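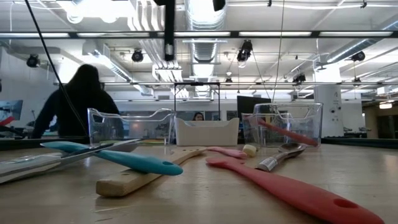
Tracey Inskip wrote back on the first draft of these notes that dishwasher claims should be left until after the heat figures, and the order now follows her comment.

Slide 1. Title, one line on scope: handles and heads of kitchen utensils, home use only. Skip the company history.

Slide 2. Why handles fail. Two causes cover most returns at Grimia – heat at the joint and water behind the joint. Define "joint" before going on. Last time half the questions were about that word.

Slide 3. Heat test. Head held in oil at 155 degrees Celsius, handle in open air, reading taken after 50 minutes. State the units twice. The Tapsell samples used a longer neck, so do not put them on the same axis as the Boren samples.

Slide 4. Wash test. 48 cycles, same detergent, top rack. Weigh before the first cycle and after the last. Mereana Mudgway has the raw weights if anyone asks. The drying step was changed in May; results before that are left out.

Slide 5. Hanging holes. A hole near the end of the handle changes where cracks start. Show the sketch, then the cut section. Allow about 2 minutes.

Slide 6. Open points: glue age, storage in drawers versus hooks, and whether the Jalura method can be run at lower cost. Take questions on slide 4 first. Leave the contact page up.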